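Laundry automation at work, anyone else living with it?
Forum: Shop Floor Talk > Laundry and Linen

pressandfold
I'm at Naliseck, we do uniforms and personal clothes for care homes, and since July we've had two of the Kekus machines on loading and sorting. Management says no layoffs, and so far that's true, but my day is completely different now. I used to sort 14 bags before lunch with the radio on. Now I stand next to a robot and fix what it gets wrong (socks, mostly socks). A basket of two things, one teal and one black, and it'll go in by the hand like this:
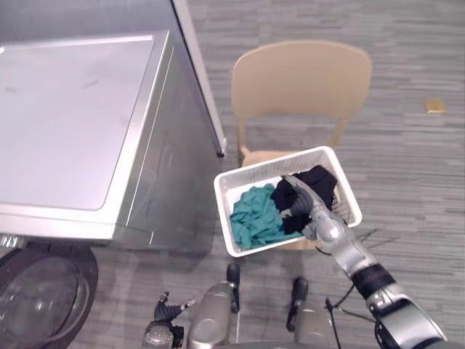

Anahera Doolan would take a slow machine over a bad shoulder any day, and she says so in her first line: I did 11 years of bending into washers and my right arm still wakes me up at night. If a robot wants my old job it can have it. What did they do with your hours though?

pressandfold
Hours are the same, Anahera. Pay is the same too, and that's my gripe, because now I'm supposed to log every single miss on a tablet. I had 420 entries one week. That's a second job!!

mugo_mondays
Gonna disagree with the shoulder argument. At Pevulside they took the lifting away and gave us more standing instead, so my back feels great and my feet are killing me. Also they bumped the target by 200 pieces a shift the minute the thing was running. Ask about targets BEFORE Friday's meeting, not after.

linty_fresh
Our target went down the first month, so it's not the same everywhere. Depends on your supervisor, I think. Mine fought for it.

pressandfold
OK that's useful, I'll ask. The part I can't get used to is clothes. Sheets are sheets, but a hoodie has a zipper and a hood and sleeves that go inside out, and I know by feel what's what before I've even looked. I tried to explain that to the guy from the office and he wrote down "fabric type." Fleece is the one I always bring up, it bunches everywhere.

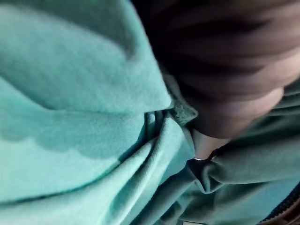 So I told him if they want that kind of knowledge in the system, fine, but then put me down as a trainer and pay me as one. He said he'd look into it. We'll see.

mugo_mondays
Get it in writing. "Look into it" is how I ended up teaching three new hires and a robot for free.

Anahera Doolan
Agree with Mugo on that one, even if he's wrong about shoulders lol. Does the tablet at least have a button for "zipper open"? Ours was all typing.

pressandfold
Nope, all typing here too. I'm asking for the button on Friday along with everything else.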